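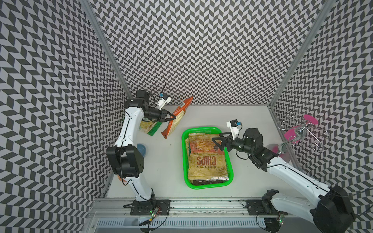 第六讲 双臂协作工位的操作规程与数据记录规范

课程:机器人系统实践(本科三年级)
主讲:Ro-un Geum
实验指导:Sang-wook Wang
适用范围:Inville 实验楼各双臂工位

一、本讲目的

前五讲讨论了机械臂的运动学、标定与夹爪控制。本讲转入工位的日常使用,说明进入实验室后应当遵守的规则,以及采集软包装物品抓放数据时的记录要求。本讲内容列入五月的上机考核,未通过者不得单独操作设备。

二、标准与校内规程的关系

工业机器人的安全要求见国际标准 ISO 10218,协作运行的补充要求见 ISO/TS 15066。学生应了解两份文件的适用对象和基本术语,条文原文可在资料室查阅。课程所用桌面型机械臂负载较小,但夹伤、碰撞和线缆拉扯的风险依然存在。校内规程以风险评估为依据制定,与设备手册不一致时,按较严格的一项执行。

三、上电前检查

1. 底座安装板与前侧导轨的连接螺栓应紧固,用手轻推底座不得有可察觉的位移。
2. 腕部相机支架不得松动。相机线缆沿连杆固定,在肘部和腕部留出弯曲余量,各关节转到限位时线缆不得绷紧。
3. 线槽以外的线缆不得进入夹爪的运动范围。
4. 控制板指示灯状态应与工位卡一致。状态异常时不得反复上电,应立即报告实验指导。
5. 急停按钮每班次测试一次,结果记入 Vaher 设备日志。

四、工作区的划分

双臂工位的台面分为左臂区、右臂区和共享区。收纳筐一般放在共享区,两臂均可到达。任一时刻只允许一只夹爪进入筐口上方的空间,另一只夹爪应停在筐口以外,或保持在规定的等待高度。两臂需要同时接触一件物品时,须事先在任务单中注明,并将速度上限降至单臂作业的一半。

围板内壁贴有高对比度纹样的工位,不得自行遮盖、更换或加贴图案。背景的任何改动均须登记,改动前后的数据分开存放。

五、软包装物品的抓取要求

薯片等膨化食品的包装袋质轻、易变形,表面常有反光,抓取点的选择与刚性物体有明显差别。

1. 优先夹持封口边或袋体的平整边缘,避免在袋体中部施加过大的夹持力。
2. 首次接触时使用最低力档,确认夹持稳定后再抬升。
3. 袋子竖立或倾斜时,先判断其支撑边,再决定接近方向。手指不得从上方直接下压。
4. 多件包装在筐内叠放时,自最上层开始取出。下层物品露出筐沿的,不得拖拽,应先移开上层。
5. 包装破损的物品立即撤下,台面清洁后方可继续。

放入收纳筐时,夹爪应在物品得到筐底或下层物品支撑后张开。松开后沿接近方向原路退出,退出途中不得横向移动。

六、台面物品管理

任务单所列物品称为目标物,其余称为干扰物。干扰物可以留在台面两侧,但必须登记名称和大致位置。带有细长或弯曲金属部件的物品应放在靠近侧壁处,与夹爪路径保持距离,以免钩挂线缆。未登记的物品在采集开始前移出围板。

七、数据记录

本课程使用 Flurow 采集软件。每条记录应包括任务名称、操作者、物品清单、起止时间、两臂关节数据和各路相机图像。操作者在每条记录结束后填写结果,结果只设“完成”“部分完成”“未完成”三项,不得留空。

上学期共提交记录1,291条,经复核,其中445条因物品清单缺失或时间戳不同步被退回,527条需要补填结果。主要问题集中在换班时段,接班者沿用了前一班的物品清单而未核对台面。自本学期起,换班后第一条记录须由接班者重新填写全部字段。

原始数据在采集后72小时内上传至课程服务器。上传前不得裁剪、改名或删除失败记录。失败记录与成功记录具有同等的保存要求。

八、人员进入与异常处置

手或工具进入围板之前,操作者应暂停程序,确认两臂静止,并口头告知同组人员。需要调整线缆、夹爪或底座时,必须断电。

发生碰撞、夹持卡死或异常响动时,按下列顺序处理:

(1)按下急停;
(2)保持现场,不要强行掰开夹爪;
(3)记录时间和当时执行的任务;
(4)通知实验指导,经同意后复位。

复位后的第一次运动应在低速模式下进行,操作者的手应放在急停按钮旁。

九、课后作业

1. 选取本组工位,绘制左臂区、右臂区和共享区的平面示意图,标出收纳筐的推荐位置。
2. 针对倾斜放置的软包装袋,写出两种接近方向,比较其碰撞风险。
3. 对照第三节逐项检查本组工位,填写 Hurkik 检查表,由组长签字后交 Sang-wook Wang。

作业篇幅以两页为限,示意图可以手绘,须注明比例。

阅读材料:课程讲义第五讲“夹爪力控制”;设备手册“安装与布线”一章。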